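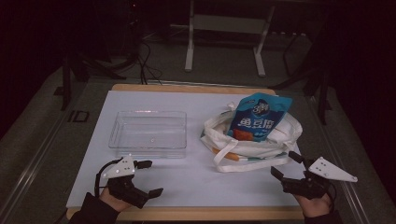

Hand-held grippers, a clear container and a canvas tote on one of our practice tables.

Altgate > Who we are > About us

6 minute read

About Altgate

Altgate packs grocery and snack orders for small online shops. A shop sends us its stock, we keep it on our shelves, and when one of its customers places an order, we put the order together and send it out. We have done this work from the same building on Vilela Road since we opened. The company employs 47 people. Most of them work on the packing floor, and most of the rest used to.

In the last few years a part of the packing has moved to machines. People who apply for jobs here ask us about that, and so do the shops we pack for. This page says what we do, how the automation works, and what has changed for the people on the floor.

How we started

Ok-hee Kong started Altgate after running a small import shop. The shop did well enough, but packing took up her evenings. She rented half of a former print works, put in shelving and two benches, and began packing for herself and one other seller. That seller, Jerkico, makes dried snacks and is still a customer. Their orders filled the second bench for most of the first year.

Felicidad Fajardo was the first packer we hired. She is now head of the packing floor and wrote most of the packing rules we still use. Some of them are plain common sense, such as heavy things at the bottom. Others come from years of opening returned parcels. Soft bags of snacks go in upright if the order allows it. Pouches with liquid in them are kept away from paper labels. A tote is filled from the corners in, and the handles stay outside.

We took over the other half of the building later on. The upstairs rooms are offices and the lunch room, and everything else is on the ground floor.

Why we brought in machines

The first machine was a carton sealer, and it was bought for a simple reason. Taping boxes all day is hard on the wrists, and we had three people with the same complaint in one winter. After the sealer came a labeler, and after that a conveyor between the benches and the loading door. None of these changed anyone's job very much. They took away one task each and left the packing alone.

Packing itself was another matter. Boxes and jars hold their shape, and a machine can be set up to pick them. A bag of snacks doesn't hold its shape. It bends where you press it, it slides over the bag beside it, and it never lies the same way twice. For a long time we told our customers that soft bags would always be packed by hand, and we believed it.

Jomar Padilla changed our minds on that. He had packed here for six years and was taking evening classes in machine maintenance. He asked to try a robot arm on one bench, with the understanding that the bench would go back to normal if it did not work out. Ok-hee agreed to a trial over the slow season, which for us begins in July. The trial ran over by two months. At the end of it we kept the arm and built a small team to run it.

We call the system Anda. It handles a limited list of items and we add to the list slowly.

How the work is taught

Anda learns from recordings of people doing the job. A packer stands at a practice table with a gripper in each hand and does an ordinary piece of packing, using the grippers in place of fingers. A session might be taking a bag out of a tote, putting it into a container, or doing the same thing the other way. The packer resets the table and does it again with the items lying differently.

It is slower than packing by hand and it takes some getting used to. You can't feel the bag through the grippers the way you can with your fingertips, so you learn to watch the plastic. New people tend to squeeze too hard. After a few days most of them find the amount of pressure that holds a bag without crushing what is inside.

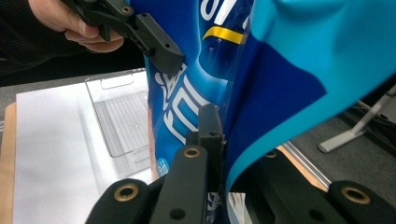 Photo: Peadar Conneely / Altgate

Large flexible bags get a lot of our time. One gripper can press against the side of a bag while the other comes up from below, so that a fold of the plastic is pinched between the two. A packer would do much the same with a thumb and the side of the other hand. Felicidad sat in on the early sessions and had people slow down until they could say which hand was doing the holding and which was doing the moving. We still train it that way.

Recordings are checked by someone who has packed. Peadar Conneely looks after this part of the work. He came to us from the loading door and spent his first weeks in the new job going through sessions one by one, marking the ones where an item had been handled in a way we would not accept from a person. If a bag is dragged by its corner, the session is thrown out even if the bag ends up in the right place.

Practice shifts are two hours at most, with a break in the middle. Holding the grippers is tiring for the forearms, and the quality of the recordings drops before the person notices. Nobody is scheduled for two practice shifts on the same day.

What has changed for people here

We would like to be straight about this, as the answer is mixed.

The number of people employed has not gone down. We wrote to all staff before the trial and said no one would lose a job because of Anda, and we have kept to that. We have hired fewer temporary packers for the holiday season than we used to, and some of the people who came back every year for that work were sorry about it. Five of them were offered permanent jobs. We could not offer that to all of them.

The jobs themselves are different. On a regular shift there used to be 24 people at the benches. There are now 12 at the benches, and the others are divided between practice tables, checking, stock and the machines. People move between these. A packer who wants to stay at a bench full time can do so, and several have chosen that. They like the pace and they like talking across the bench, which is harder to do in the practice area.

Pay was the part we got wrong at first. For the first few months the practice shifts were paid at the packing rate, on the thinking that it was the same work done with a tool. The packers told us it was not the same work. They were teaching as well as packing, and what they knew was going into something the company would keep. Ada D'Amico, our office manager, put together a new pay scale with four people from the floor, and it took effect on February 1, 2020. Practice and checking shifts have been paid at a higher rate from that date.

The strain injuries that led us to buy the carton sealer are down. We have had some new complaints, mostly stiff shoulders from the practice tables. The tables were raised and that helped the taller people. We are still working on a good setup for everyone else.

What still belongs to people

Anda does not pack whole orders. It fills the part of an order that is on its list and passes the rest along. A person finishes each parcel, looks it over and closes it. We have no plan to change that. Substitutions, gift notes, broken seals and anything that smells wrong are decided by a packer, and the packer's decision stands.

Any packer can stop the arm. There is a stop button at each end of the bench and no one has to explain afterward why they pressed it. Jomar's team writes down what was on the bench at the time and goes through the notes each morning – a lot of our improvements have come out of those notes.

We also do not use the practice recordings to rate people. They show what was done with the items, and they are kept for teaching the system. They are not used for speed targets, and supervisors do not have access to them. This was agreed with the staff in writing, and a copy is pinned up in the lunch room.

Working with us

Shops that would like us to pack for them should write to the office with a rough list of products and the size of a typical month. We will want to see samples, especially of anything in soft packaging. Please send full-size packages, as sample sachets behave differently and do not tell us much. A first answer usually takes a week.

For packing jobs, no experience with machines is needed. New staff spend their first three months at the benches with Felicidad's team before they go near a practice table. We want them to know how an order should look when it is packed well, and the bench is where you learn that. After the three months you can ask for practice shifts or leave them alone.

Visits to the floor can be arranged through Ada on most mornings. Closed shoes, please, and no loose scarves near the conveyor.

We use cookies to remember your settings and to see which pages are read. By continuing to use this site you accept our use of cookies. Accept | Settings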